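News > Press releases > Workshops and training

Luvmont opens repair benches at Jorkdale

24th February – Luvmont press office

Luvmont has opened its new repair workshop in Jorkdale, with 12 benches for people who want to mend small household devices. Places cost nothing for residents, and the workshop can take 80 people a week.

The benches were fitted out by Bárány, which also supplied the hand tools. Visitors can bring their own item or practise on one from the stores. 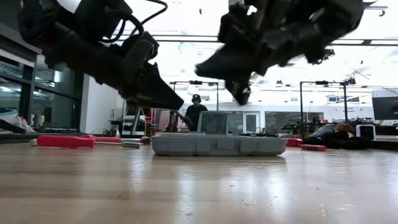

Each session lasts two hours and starts with laying out the bench. Parts and tools are kept apart so that small pieces do not go missing during a job. A low grey tray with rounded compartments sits at the back of the pale wooden table, and the red-handled screwdriver lies flat to one side of it. Learners are asked to leave the bench as they found it.

Luvmont received 887 requests for places before opening – more than it can meet in February. A waiting list is now open at the Jorkdale front desk.

Related
Kovo to supply spare parts to Jorkdale workshop
Bárány bench range: new sizes
Luvmont evening courses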